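Open day at Kaneko workshop in Flusville draws 146 visitors

By Ching-wen Chang
2 May 2021

The automation workshop of Kaneko in Flusville opened its doors to the public on Saturday, and 146 people came to see how robots are taught to handle soft things. It was the first open day since the company moved from Itham, and the weather helped, although the parking place behind the building was full before ten o'clock.

Visitors were let in by groups of eight, with a new group every quarter of an hour. Each group went first to a small room with chairs, where a short talk was given, and then to the work hall, where they could stand behind a yellow line and watch. Most of the visitors were families from Flusville and Sultham, but there were also students from the technical school and several owners of small firms who wanted to know the prices.

The main subject of the day was bags. A box has the same shape every time, and machines have picked up boxes for many years. A bag is more difficult. It bends, it falls to one side, its straps lie in a different place after every move. The engineers at Kaneko have worked on this problem for two years, and the demonstration was built on the question of where on a bag the fingers of a gripper should close. A strap is easy to take, but it moves before the bag does. An edge that is sewn and a little stiff gives better control, so in many of the tries the robot goes to the edge.

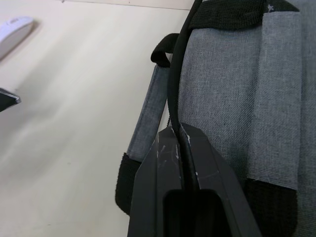
How does the robot know where to grip the bag?
It learns from tries which were first guided by a person. An operator moves the arm by hand controls, the computer keeps the pictures and the movements together, and after many such tries the program can choose a place by itself. When the bag is one it has never met, the choice is less sure, and the operator stays near the stop button.

This was one of the questions which came back in almost every group. Another one was about speed. Many people had expected that the robot would be fast, as in films from car factories, and they were surprised how slowly the arm came down to the table. The staff explained that the speed in the demonstration was set low on purpose. A person who learns to tie a knot also begins slowly, one of the engineers told the ten o'clock group, and a girl in the first row answered that she could tie a knot very fast. The hall laughed, and the engineer agreed that she should apply for a job.

The company had also put up a list of results on the wall beside the door. According to this list, the robot made 129 tries with bags in the last week before the open day. The list did not say how many of them went well, and when I asked about it, I was told that the team counts a try as good only if the bag is lifted and put down in the marked place, and that the numbers would be shown when the whole series is complete. Some visitors found this answer a little short. I think it is fair to wait, but it would be good to see the numbers in the end.

The most patient visitors were those who stayed for more than one try. From one try to the next the bag does not lie the same, and the way the fingers come to it must change too. Sometimes they come down from above with a wide opening, sometimes more from the side. An older man from Sultham, who had worked in a sewing factory, stood at the line for two full rounds and explained to his neighbors the names of the different seams. He said that a person at a sewing table does not look at the cloth so much, the hand feels where the edge is. The gripper does not feel in this way yet.
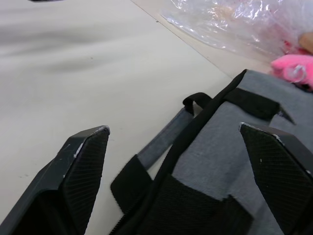

He was also the one who asked what will happen with the people who do such work now. The answer from the company was that the first customers will be places where returned goods are sorted. There the bags come back in large numbers, every one of them must be opened and checked, and it is hard to find staff for the evening hours. Kaneko says that its robots will do the lifting and turning, and that the checking will stay with people for a long time. Not all in the group were satisfied with that, and the talk went on outside near the coffee table – in a friendly way, as far as I could hear.

For the children there was a separate corner with six simple grippers made of wood and string. They could try to pick up socks, gloves and a wet sponge. The sponge was the most popular thing of the day and had to be replaced after lunch. The wooden grippers were built by apprentices of the company, and the drawings can be taken home on paper. There are still copies at the reception.

The technical school has already asked if two classes can come again on a weekday, when there is more time and fewer people. The company is in favor of it. It also plans a second open day in September, and then it wants to show how the robot works with a zipper. At present this part is done only in the inner room, which was closed to visitors on Saturday.

Some things can be made better until then. The short talk was hard to hear in the back rows, because the door to the hall stood open. The signs from the bus stop led to the old entrance, and two groups began late for this reason. Entry was free, and it will also be free in September, but places must be reserved in advance by phone or at the reception in Flusville. Children under eight years can come in only with an adult. Those who want to bring a bag from home for the robot to try should say so when they reserve – it must be empty, and it should not have glass or metal decoration on the outside.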